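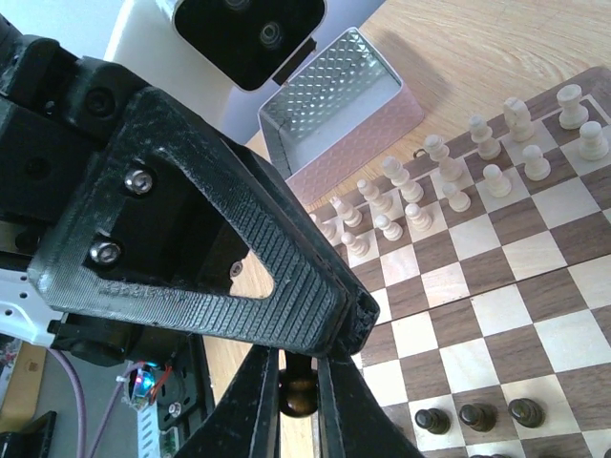 Part 3: Setting up your clock for the first time

Right, so you've got your Lavico chess clock out of its box and the batteries are in (if they aren't, go back to Part 2, I'll wait). In this part I'll take you through the first settings, which are the ones most people at the Adthorpe club ask me about. I wrote these notes because the leaflet in the box is printed in tiny letters and skips two of the steps I always get stuck on.

Have the clock on a flat table with the screen facing you. The five buttons along the front are, from the left: Mode, Minus, Pause, Plus and Set. The big rocker on top is the one you press after each move.

3.1 Switching on

1. Turn the clock over and slide the switch to ON. It's stiff, and I use the end of a teaspoon.
2. Turn it back the right way up. The screen shows every segment for a moment and then the last program used. On a new clock that's program 1.
3. Press the rocker down on each side and check it clicks both ways.

Note: if the screen stays blank, take the batteries out, wait 28 seconds, and put them back. I know that's a strangely exact number. It's what the leaflet says and I've never dared do less.

3.2 Choosing a program

There are 28 programs stored in the clock and I've used perhaps four of them. The full list is on the sticker underneath, so copy down the ones you like before the sticker gets rubbed off – mine had gone by March.

1. Hold Mode until the program number flashes.
2. Press Plus or Minus to move through the list.
3. When you reach the one you want, press Set once. Only once! A second press takes you into the time editor, and then you'll have to work your way out again (see 3.3).
4. Press Pause to start. The side with the rocker up begins counting down.

For a friendly game I'd go for program 6, with a small bonus added after each move. It's forgiving, and beginners don't end up in a mad scramble with bare kings chasing each other about.
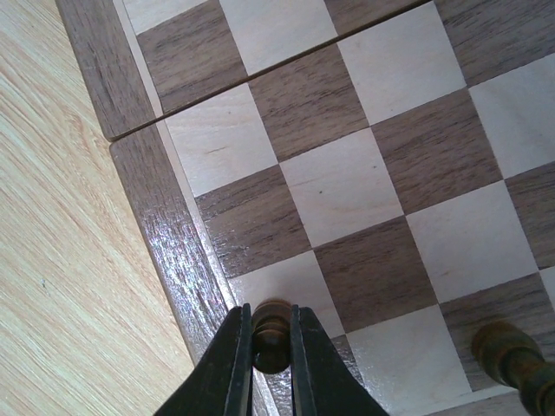

Photo: Lesier Games Library

Before you start the clock, agree which side it goes on. The usual thing is for the player with the black pieces to choose, and at most events the organiser settles it for everybody so that all the screens face the same way. At home, put it wherever the cable from the lamp isn't.

Caution: don't lift the clock by the rocker. It will come off in your hand. It does clip back on, but the spring underneath is about as easy to find on a carpet as you'd imagine.

3.3 Setting your own times

This is the fiddly bit, so make a cup of tea first.

1. Choose program 28, which is the empty one kept for your own settings.
2. Press Set twice. The first digit on the left flashes.
3. Change it with Plus or Minus, then press Set to move along to the next digit.
4. Carry on through hours, minutes and seconds for the left player, then the same for the right. You can give the two players different times, which is lovely for playing against children.
5. After the last digit the screen shows BON. Put in the bonus seconds, or leave it at zero for none.
6. Hold Set until you hear two beeps. Your settings are saved, even if you switch off.

Note: if you leave the clock alone for too long during any of this it gives up and goes back to the start without saving. I've lost a whole set of times by answering the door. Write them on a bit of paper first and it goes much faster the second time round.

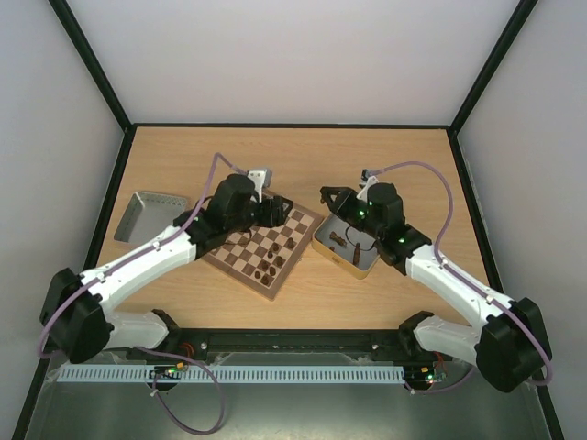 Older Lavico clocks (the ones with the grey rocker) work slightly differently at step 5. They ask for the bonus before the times, and they show it as a plain number with no letters at all. If you picked yours up second-hand, check the colour of the rocker before you follow my steps, or you'll give one player an enormous bonus and wonder why the game won't end.

3.4 Sound and brightness

1. With the clock paused, hold Minus. The speaker symbol comes on or goes off.
2. For brightness, hold Plus. The number on the screen climbs to 100 and then starts again from the bottom.
3. Let go when you're happy.

I keep mine at 88. Full brightness eats the batteries and in a dim room it's like playing next to a fridge with the door open. Please do turn the sound off if you're playing anywhere with other games going on, as the low-time beep carries a long way.

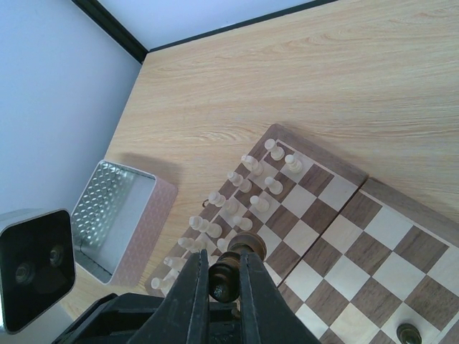

3.5 Correcting a mistake during a game

Somebody will knock the clock, or press it on the wrong turn, and you'll need to put things right.

1. Press Pause straight away.
2. Hold Set until the left-hand time flashes.
3. Correct the digits as in 3.3, then the move counter if you're using it.
4. Check that the rocker is down on the side of the player who has just moved.
5. Press Pause again to carry on.

Caution: don't switch off at the bottom to sort out a problem in the middle of a game. That wipes both times and you'll be relying on memory, and in my experience the two players never remember the same thing.

If the clock shows ERR at any point, it's nearly always the batteries. Change both together, and try the Kandpal ones if the fit is loose, as they're a touch longer at the contact end. Part 4 covers cleaning, storage and what to do about a sticky rocker.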